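Ceiling mock-up, bay 2 - notebook

3/8/23

Second coat of Rendolix on the dropped panel is down. Panel is standard plasterboard on furring channel, perimeter cove left open on the long side for the strip light. Joints taped before the first coat. Screw heads on the short side still telegraph when a torch is held flat to the board. Not visible from floor level.

Mixed to the thick end of the range on the bag. The thin batch from May sagged at the cove return and had to be cut back, and I don't want to repeat that on a finished edge. Pot life was shorter than expected. Last third of the bucket was dragging and went in the bin.

Cove return: 190 mm deep as built, drawing says 200. Leaving it. The extra shadow at the back suits the Cleta profile better than the one originally specified, which showed its diodes from the doorway. 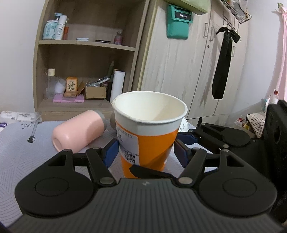
Colour for the lower band is still open. Kinyua sent three chips and all of them read too brown under the strip. What we want is a clean warm orange against an off-white upper, with the break a bit above half height. The paper cup has close to the right split: white at the top, orange sleeve on the lower half, and the cream inside the mouth would do for the cove interior. The pale pink of the bottle beside it is worth trying as a fallback if the client finds orange too heavy for a dining room. Ask Kinyua for both as brush-outs, matte, on primed board. No more chips.

Light levels at table height with the strip only: almost 40 lux at 2000 K, which is dim and very yellow. Strip is tunable, so repeat at the mid setting before anyone signs off on a colour. Driver hums at the bottom of the dimming range. Swapped it for the spare and the hum stayed, so suspect the dimmer.

Relent acoustic backing: offcuts fitted above the panel in the east half only, west half bare. Clap test gives an obvious difference at 1000 Hz and above, not much lower down. Need a proper measurement with the door shut and the compressor off.

To do
Sand second coat, 180 grit then 240
Refill screw heads, short side
Replace dimmer, recheck hum
Amend drawing to show cove at 190
Brush-outs from Kinyua
Order Relent for west half, full sheets this time - the offcuts leave gaps at the hangers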